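The Year I Tried to Eat at Home

I moved back in with my own cooking in May, after a conversation with my bank's app that left me feeling judged. The app has a feature that sorts your spending into little colored wedges. My restaurant wedge had eaten the other wedges. There was a sliver left for rent, which I did pay, and a sliver called "Other," which on inspection was also restaurants.

Most of that money had gone to Khasawneh, the place on my corner that does chicken thighs over rice with a garlic sauce I would drink from a mug. I'd been going so often that the man at the register, Walid Darwish, had stopped asking for my order and started asking about my mother. When I told him I was going to cook for myself for a while, he nodded the way a doctor nods when you say you're going to try yoga. "See you Thursday," he said, or some day like that. He was off by a day.

Still, I had a plan. The plan was a spreadsheet. I know people who simply open the fridge and make dinner out of what's in there, and I assume they were raised by wolves or Italians. I needed columns. I had a column for protein, a column for how long a thing would keep, and a column called "Mood," which I filled in for a week in advance. I can tell you now that you can't schedule being in the mood for lentils.

The first dinner was a roast chicken from a cookbook I'd bought used for two dollars. Someone named Pisura had written her name inside the cover and then, next to the roast chicken, the single word "no." I took this as one woman's opinion. The skin came out the color of a manila envelope, and the middle was a matter for the courts. I ate toast.
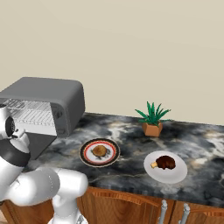 After that I lowered my sights to soup. Soup forgives you. My friend Dima Semaan, who grew up in a house where a pot was always going, came over to supervise and lasted eight minutes before she took the spoon out of my hand. Her advice was to salt earlier, to stop lifting the lid, and to quit reading the recipe out loud in that voice. She also went through my spice drawer and threw out a jar of paprika that had made three moves with me. I'd thought of it as vintage.

By midsummer I could make five things. Two of them were the same thing with different pasta, but I had them in the spreadsheet on separate lines. I had also learned that groceries cost money, a fact the app passed along with a brand-new wedge in a shade of green I can only call smug. There was a week when I bought one bunch of cilantro, used four leaves of it, and watched the rest turn to pond. Multiply that by every herb there is and you begin to understand why restaurants charge what they do.

Dima says I'm over the hump. Last month I made her mother's lentils from memory, without the columns, and she had seconds and only added lemon twice. I was so pleased that I went down to tell Walid. He congratulated me, asked how much cumin I'd used, and winced at the answer.

Then I had the chicken thighs, since I was already standing there. Extra garlic sauce. I've put it in the spreadsheet under "Mood."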